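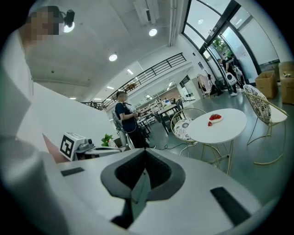
The middle dragged and the ghost showed up too late, a reader told us at the end of our last round, and she wanted to know if anyone else had said so. Plenty of people had. The author moved the ghost up to chapter three, and that is the version going to print.

We are now looking for **beta readers for the next two novels in the Ridgeway series**, our line of paranormal romance set in a small mountain town. Reading starts in October.

## What you would be reading

**Book four** is a finished draft of 543 manuscript pages. A veterinarian takes over the only animal clinic in Ridgeway and finds that several of her patients go home on two legs. It is a slow-burn romance with one main couple and a happy ending. The heat level is moderate. There is some violence, and a dog is hurt but lives.

**Book five** is shorter and rougher. It follows a retired witch hunter and the woman renting him a room, and the ending may still change. The author is not sure the hunter's brother belongs in the book and would like opinions on that. Heat level is low. There is a funeral in it, and a long section on grief.

You can sign up for one book or both. You don't need to have read the earlier ones. For book four we would like nearly half the group to be new to the series, so tell us if you are.

## What we ask of you

- Read the whole draft within 30 days of getting it.
- Fill out a short form after each of the four parts. Most people spend ten or fifteen minutes on each form.
- Answer a longer set of questions at the end. These cover the couple, the pacing, the rules of the magic, and any place where you got confused or bored.
- Keep the draft to yourself. You will sign a one-page agreement before we send anything.

You do not need to fix spelling or commas. We have a copy editor for that, and the text will change before she sees it. If a typo stops you cold, mark it and move on.

If you can't finish, write and say where you quit. That is useful to us, and it won't count against you next time.

## How it works

Drafts go out through Lilo, the reading app we use for all our books. It runs on phones, tablets, and in a web browser. You can highlight a line and leave a note on it, and the author sees your notes after each part closes. Other readers don't see them. We used to leave notes open to the whole group and found that people started agreeing with each other, so we turned that off.

If you can't read on a screen, we have 14 printed copies of book four. These go to mailing addresses in the United States only. Ask for one on your application. We pay postage both ways, and we do need them back.

After the reading period there is one optional group call, at 7 p.m. Eastern. The author will be on it for book four. Cameras can stay off.

## Who we are looking for

Adults 18 and over who read romance, fantasy, or both, and can say why a scene did or didn't work for them. You don't need a degree or a review blog. We would especially like to hear from:

- people who work or have worked with animals (book four)
- people who grew up in a very small town
- readers who usually skip shifter books
- readers over sixty, for book five

Please don't apply if you have a book of your own under contract with another paranormal line. It gets complicated for both sides.

## What you get

This is unpaid. Each reader who finishes gets a signed paperback of the book they read, their name in the acknowledgments if they want it there, and the e-book of any one title from the Guton Books back list. That list includes the Plastolholm trilogy, which is out of print on paper.

## How to apply

Use the form on the Beta Readers page of our site. It asks for:

1. Your name, email, and time zone
2. Which book you want, or both
3. Three books you liked and one you gave up on, with a few lines about the one you gave up on
4. Any subject you would prefer not to read about
5. Screen or print

We read number three most closely. Last round we had 86 applications and could not take everyone, so please don't leave it blank.

The form closes at noon on the last day of September. Everyone gets an answer by email, yes or no, within two weeks. Check your spam folder before writing to us.

*Guton Books, Reader Programs*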